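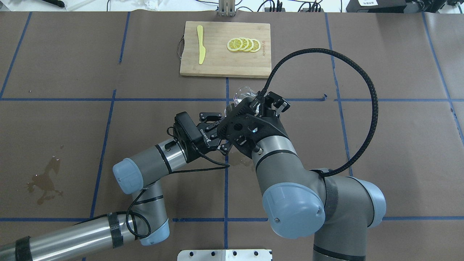 When should printed shower invitations go in the mail?

Mail them six weeks before the party if any guests have to travel, and set the reply date two weeks before the party itself. If everyone lives in town you can send them later, but keep the reply date where it is.

We get asked this at the Kulimska counter more than anything else, usually by someone who is already a little behind. Most of the delay is in getting the address list together. The printing is the short part. If you are hosting for a friend or a sister, ask her for the list before you pick a design, and ask for zip codes and apartment numbers at the same time. A list that comes in as a string of text messages takes an evening to sort out.

Orders placed at the main shop are ready in seven business days. Orders dropped off at our Brirnen location go over in the van and may take a little longer in spring, when graduation announcements are on the press as well. Rush printing is available on flat cards only. Folded cards have to be scored after the ink has set and we won't hurry that step.

A few notes on wording, from orders we have had to reprint:

Put the start time and the end time on the card. Guests with small children want to know both, and so does whoever is renting you the room.

Spell out the street name the way it appears on the sign. If the parking entrance is on a different street, say so on the card or on a small insert.

Give one way to reply. A phone number and an email address on the same card means the host ends up with replies in both places, and someone gets missed. If you use a phone number, say whether texts are fine.

Registry information goes on a separate insert if you want to include it. Plenty of people now print it on the back, and we have no objection to that, but check with the grandmothers first.

If it's a surprise, say that near the top. We have seen it set in small type under the address, where it does no good at all.

Proofs are sent by email. Please read the whole proof out loud, including the day and the date together, and check them against a calendar. We look for spelling but we can't know that your party is on the afternoon of the 15th when the card says the 16th. Once a proof is approved, changes mean a new plate and a new charge - this applies to single letters too.

On paper: the Takeda cotton stock is back on the shelf in white and cream. The pale gray has been discontinued by our supplier, and we have a partial box left that will go to whoever asks first. Cotton stock takes a fountain pen nicely if you plan to address by hand, but the matching envelopes are thick, so weigh a finished one at the post office before you buy stamps. Square envelopes cost more to mail than rectangular ones of the same weight.

The Balteo templates for customers who print at home have been updated. The old files had a margin that some home printers clipped on the left side, and the new ones move the text in a bit. If you already bought a Balteo set, use the same download link and you will get the new version. Print one on plain paper first and hold it up against your card stock before you run the rest.

Order a few more envelopes than cards. Everyone misaddresses one or two, and a small reorder costs nearly as much as the first batch.

Sample books can be borrowed overnight with a deposit. Please return them with the ribbons still on.

Last updated: December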